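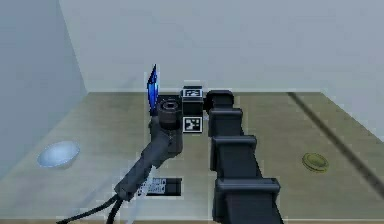 Section 4. Running a Household Chore Assessment

4.1 Purpose

This section explains how to set up and run a chore assessment in Utulen, the simulation package supplied by Ultgate. The assessment measures whether a control program can complete common table-level tasks, such as moving a dish, clearing small items to one side, or placing an object on a marked spot. It applies to simulated arms only. Results must not be used as a safety approval for a physical machine.

Many customers ask whether a robot is ready for chores in a home or a small shop. The Amundsen task set included with this release was designed to give a limited answer to that question. It contains 444 task layouts, each with a written instruction, a starting arrangement, and an end condition. A program that scores well on the set has shown that it can handle those layouts. Ultgate makes no claim about kitchens, laundry rooms, or workbenches that differ from them.

4.2 Before You Begin

Confirm the following:

The Utulen license is active and the status light in the main window is green.
The arm model in the project matches the arm your program was written for.
The Amundsen folder has been copied to a local drive. Network drives are not supported.
At least two camera views are assigned.

Note: Projects created before the December release open in compatibility mode. Convert them with File > Update Project before continuing. The original file is kept with the ending "_old".

4.3 Setting Up the Assessment

1. Open the project and select Assessment > New.
2. Enter a name for the run. Names may contain letters, numbers, and underscores.
3. Under Task Source, select Amundsen. The layout list fills in automatically.
4. Choose Full Set or Selected Layouts. First-time users should select no more than ten layouts.
5. Set the number of attempts for each layout. The default is three.
6. Set the step limit. The default is 2,000 steps per attempt. An attempt that reaches the limit is stopped and recorded as Not Completed.
7. Open the Labels tab and check that every movable object has an Etik label. Objects without a label are treated as part of the table and are not scored.
8. Press Validate. Correct any line shown in red, then press Validate again.

Caution: Do not change the size or weight of any object after validation. The run will continue, but the score sheet will be marked Invalid.

4.4 Checking the Camera Views

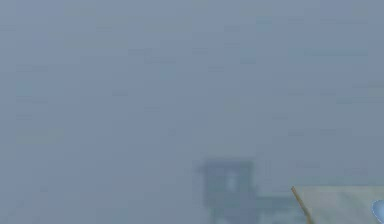

Each camera view must be checked by a person before the first attempt, even when validation has passed. Validation confirms that a camera exists and sends pictures. It does not judge whether the pictures are of any use to the program. Where a blue-gray haze fills the upper part of the view and the dark structure low in the center has lost its outlines, the operator should treat distant shapes as unreliable. Nearby items may still be readable under the same conditions, as with the pale panel at the lower right and the thin tan rod along its left edge. A view of this kind should be recorded as Near Only.

To check a view:

1. Select Cameras > Preview and choose the first camera.
2. Compare the preview with the layout drawing. Every labeled object should be visible in at least one view.
3. If distant shapes are soft, open Atmosphere and note the current haze value in the run log.
4. Mark the view as Clear, Near Only, or Rejected.
5. Repeat for each remaining camera.

Note: A lower haze value will usually raise the score. If results are to be compared between programs, use the same value for all of them and report it with the score.

4.5 Starting the Run

1. Press Start. The arm moves to its rest position before the first attempt.
2. Leave the control window open. It may be minimized.
3. To stop early, press Hold and wait for the current attempt to end. Results up to that point are saved.

A full-set run with default settings takes roughly nine hours on a computer that meets the minimum requirements. Where possible, start long runs at 6 p.m. or later if the computer is shared.

4.6 Reading the Results

The score sheet lists every attempt under one of four headings: Completed, Partly Completed, Not Completed, and Fault. Partly Completed means that an object was moved in the right direction but did not meet the end condition. It earns no points in the total.

In internal testing, Ultgate reviewed 3,323 attempts by its reference program. Of these, 1,136 were recorded as Completed. Most of the remaining attempts ended during grasping or during the final placement, and the arm often released an object a short distance from its target. A person clearing a table would correct such an error without stopping. The reference program generally did not.

Customers should take these figures into account when planning trials outside the simulator. At present, Ultgate considers unattended household work to be beyond the reference program. Supervised work on a fixed, repeated task may be suitable for further study. Refer to Section 7 before connecting any physical arm.

4.7 Saving and Exporting

1. Select Assessment > Save Results.
2. Choose Table or Full Record. Full Record includes the camera views and needs considerably more disk space.
3. Check that the haze value and the view ratings appear on the first page of the export.

Keep the run log with the exported file. Support requests that arrive without a run log will be returned.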